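Things to Do in Zudthorpe This Week: Lantern Boats, a Soup Night and Free Flamenco

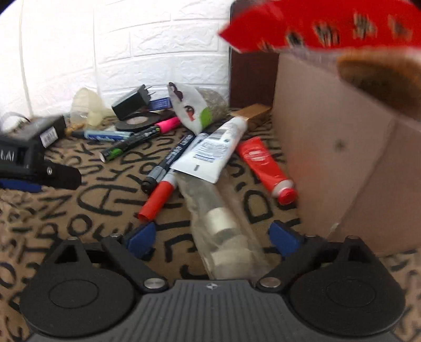
The evenings are getting longer in Zudthorpe, and the organizers of the town's spring program have filled almost all of them. Between now and the end of April there is music by the river, a night market with more soup than one person can eat, and a dance course for people who believe that they cannot dance. We have looked through the listings and chosen the events that seem to us most worth leaving the sofa for.

The largest one is the Honance Lantern Evening, which comes back to the old boat basin after a pause of 2 years. Visitors can make a small paper boat at the long tables beside the lock, put a light inside and let it go on the water when it gets dark. The tables open at 5 p.m. and the first boats leave at 8 p.m. Paper and lights are included in the ticket, which costs $2 for children and $6 for adults. The boats are collected with nets at the end of the night, so please do not bring your own from home if it is made of plastic. The footpath on the north side of the basin will be closed from the afternoon on, and people who come from the station should use the bridge by the bakery.

If you prefer to sit down, the Flamiven Theater is showing a program of short comedies in its small hall. There are 73 seats and no reservations by telephone. Last season many people had to go home without a ticket, and this time the theater will sell a part of them online and keep the last 20 for the box office, which opens one hour before the show. The whole evening takes 90 minutes without a break. The bar stays open afterward, and on most nights the actors come out and have a drink with the audience.

Food is again an important part of the week. The covered market on Valcárcel Street holds its Soup Night from 6 p.m., with stalls from the neighborhood and also a few cooks who come from the villages up the valley. You buy a bowl at the entrance and then pay a small price at each stall to fill it. We can recommend starting with the smoked fish soup, which was finished very early at the last edition, and leaving the sweet cherry soup for the end. Vegetarian soups have a green card on the counter. The market hall is not heated, and a warm sweater is a good idea even when the afternoon was sunny.

On the square in front of the same market there will be a free flamenco class, open to all ages. It begins at 4 p.m. and no experience is necessary, but the teachers ask for shoes with a hard sole. Those who only want to watch can take a place on the steps. When it rains, the class moves inside the library, where the space is much smaller and the doors will close when the room is full.

Families with young children may like the Seed Swap in the Honance gardens. Bring the seeds you have too many of, in a paper envelope with the name written on it, and take home the same number of envelopes. There is a corner where children can plant beans in a cup. Dogs are allowed on the lawn but not in the greenhouse.

For the late hours, the Flamiven Cellar has a jazz quartet playing two sets, at 9 p.m. and at 11 p.m. The entry is free for the second set. It is a narrow place with a steep staircase, and at the moment there is no elevator. The venue says that it can save a table near the side door on the courtyard for guests who cannot use the stairs, if they write one day before.

Buses on the river line will run until 1 a.m. on the night of the lanterns and at normal times on the other evenings. Parking near the basin is very limited. The full program, with small changes that came in after the printed version, is available at the tourist desk in Zudthorpe station and on the notice board outside the market.

Tickets for the Lantern Evening are on sale now at the tourist desk and can be returned until noon on the day of the event.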